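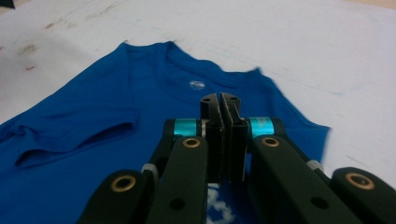
Dimensional Change in Cotton Jersey T-Shirts Under Repeated Home Laundering

Project report, Textile Materials Laboratory
Pranab Weerasinghe
Submitted 9 July 2021

Abstract

Cotton jersey shirts were washed and dried repeatedly in household machines, and the change in body length, chest width and side seam position was measured after each cycle. Seventeen shirts from three suppliers (Ivov, Siqueira and Govel) were divided between tumble drying and flat drying. Most of the change in length took place early in the test. Tumble-dried shirts lost more length than flat-dried shirts from every supplier. Width changed less than length and in some shirts increased. Seam twist did not follow the same pattern as shrinkage and appears to depend mainly on how the fabric was made and finished.

1. Introduction

Plain cotton jersey is a weft-knit fabric. The yarn runs across the fabric in loops, and each loop is held by the one above and the one below it. Because the structure is made of loops, the fabric can be stretched a long way by a small force without the yarn itself becoming longer. This is useful in wear, but it also means that the size of a new garment depends partly on the tension the fabric was under when it was knitted, dyed, dried and cut.

When the fabric is wetted and moved around with no tension on it, the loops tend to return to a more stable shape. The fabric usually becomes shorter in the length direction. This is called relaxation shrinkage. A second effect comes from the cotton fibers, which swell in water. A swollen yarn has a larger diameter, so it must follow a longer path around its neighbors, and the loops are pulled closer together. Part of this change remains after drying.

Finishing mills can reduce both effects by compacting the fabric before it is cut. The amount of compacting varies and is not normally stated on the garment label. A buyer comparing two shirts of the same labeled size and fiber content therefore has little information about how either will behave.

The project had two aims. The first was to find out how much of the total change happens in the first few washes. The second was to compare the effect of tumble drying with that of flat drying on shirts that were otherwise treated the same way.

2. Materials

All shirts were adult size medium, short sleeved, with a ribbed crew neck, and were labeled 100% cotton. They were bought new at retail. The Ivov and Siqueira shirts have side seams. The Govel shirts were chosen with side seams as well, although the same supplier also sells a tubular version, because seam twist cannot be measured on a tubular body by the method used here.

Fabric weight was not printed on any of the labels. By hand, the Govel fabric was noticeably heavier than the others and had a tighter stitch. The Siqueira fabric was the lightest and curled most at a cut edge. One spare Siqueira shirt, not included in the test group, was cut up to check this and to practice marking.

The detergent was an unscented liquid without softener. No bleach or fabric softener was used at any stage. Softener was left out because it lowers friction between yarns and might have allowed more loop movement than water and detergent alone.

3. Method

3.1 Marking

Each shirt was laid out at room conditions overnight before it was marked. It was then smoothed by hand from the center outward, without pulling, until no folds remained. Reference marks were sewn in contrasting polyester thread using a single small stitch per mark. Ink had been tried first on the practice shirt, but the marks spread during washing and their centers became hard to judge.

Marks were placed as follows:

Length: from the point where the shoulder seam meets the neck rib, straight down to a mark just above the hem stitching.
Width: across the chest, on a line joining the lowest points of the armholes.
Seam twist: at the hem, where the side seam meets the fold line of the body.

The front panel was used for length and width. The back panel was marked on the Ivov shirts only, as a check, and gave values close to the front. It was dropped from the other groups to save time.

3.2 Washing

All shirts were washed together in a front-loading household machine on the normal warm setting. Old cotton pillowcases were added to bring the drum to a similar fill each time. The machine was in the laundry room at Lollari House, and the same machine was used throughout. Detergent was measured with the cap supplied, filled to the lowest line.

The shirts were turned right side out before each wash. Nine full cycles of washing and drying were completed.

3.3 Drying

Nine shirts were assigned to tumble drying and the remainder to flat drying. Each supplier was represented in both groups. The dryer was run on its medium setting with the moisture sensor on, so the running time was not fixed. Tumble-dried shirts were removed as soon as the drum stopped.

Flat-dried shirts were laid on mesh racks indoors and smoothed lightly. They were turned over once. Hanging was avoided, since the weight of water in a wet shirt stretches the body in the length direction and would have partly hidden the shrinkage.

3.4 Measuring

After drying, all shirts were left at room conditions overnight. They were then smoothed in the same way as before marking and measured with a steel rule. Each measurement was repeated after picking up the shirt and laying it out again. If the repeat differed from the first by more than 2 mm, the shirt was laid out a third time and the middle value was kept.

Percentage change was calculated as the difference between the new and original distance, divided by the original distance. A negative value means shrinkage.

4. Results

4.1 Length

All shirts became shorter. For both drying methods, the largest single change came in the first cycle. By the end of cycle 3 the curves had become much less steep, and in the flat-dried group later changes were close to the repeatability of the measurement.

The tumble-dried group continued to lose length slowly until the end of the test. The Siqueira shirts in this group showed the largest final change, -9%. The Govel shirts in the flat-dried group showed the smallest, -2%. The Ivov shirts fell between the other suppliers under both drying methods.

Within a supplier, shirts given the same treatment behaved alike, with one exception. A tumble-dried Ivov shirt shortened more than its group in the first cycle and then followed the group closely. Its original measurement was checked against the notebook and no error was found. The shirt was kept in the results.

4.2 Width

Changes in width were smaller and less regular. Tumble-dried shirts from Ivov and Govel became slightly narrower. The flat-dried Siqueira shirts became wider, by as much as 3% in one case. This increase was present after the first cycle and did not grow after that.

4.3 Seam twist

The side seams of the Siqueira shirts moved toward the front on one side and toward the back on the other. The greatest displacement at the hem was 17 mm. The Ivov seams moved in the same sense but by a smaller distance. The Govel seams stayed within the repeatability of the measurement.

Drying method made little difference to twist. Shirts from the same supplier reached similar positions in both groups.

5. Discussion

The shape of the length curves is consistent with a large relaxation effect that is mostly released in the first washes, followed by a slower effect that depends on mechanical action. In flat drying, the fabric is not moved while it loses water. Friction between the yarns holds the loops in whatever shape they had when they were laid down, even if that shape is not the most stable one. In tumble drying, the fabric is moved continuously while the fibers are swollen and then shrinking back, and the loops can move past this friction.

Heat is often given as the cause of shrinkage in a dryer. The present results cannot separate heat from motion, since the tumble-dried shirts were exposed to both. A run with the dryer set to air only would be needed. It was planned, but the machine at Lollari House does not have this setting.

The increase in width of the Siqueira shirts is probably linked to their loss of length. If the fabric had been dried at the mill under lengthwise tension, the loops would have been pulled long and narrow. On relaxing they would become shorter and wider. The Govel fabric, with its tighter stitch, has less room for this.

Twist is usually traced to residual torque in the yarn. A single yarn that has been spun with high twist tends to untwist when it is wetted, and this tilts the loops to one side. Yarn was pulled from the practice shirt and held in a slack loop over water, where it snarled readily. The same check was not made for the other suppliers because it would have meant cutting a test shirt.

6. Limitations

The purchase lots are unknown, and shirts from one supplier may all have been cut from the same roll. The group sizes were not equal. Room humidity was not controlled. Water hardness was not measured. The laying-out procedure depends on the operator, and all measurements were made by one person, so a constant bias would not show up in the repeats.

No shirt was worn during the test. Wearing stretches the fabric, mainly across the chest and shoulders, and would recover some of the lost dimension between washes.

7. Conclusions

Most of the length change occurred by the end of the third cycle. Tumble drying produced greater final shrinkage in length than flat drying for all suppliers. The difference between suppliers was large enough that drying method alone does not predict the final size of a shirt. Seam twist was a property of the supplier and was not reduced by flat drying.

8. Further work

The tumble-dried shirts will be kept, and a second set of measurements after storage is planned for November. An air-only dryer run should be added if a suitable machine is available. Stitch density should be recorded before washing with a counting glass, which would allow the loop shape to be estimated directly.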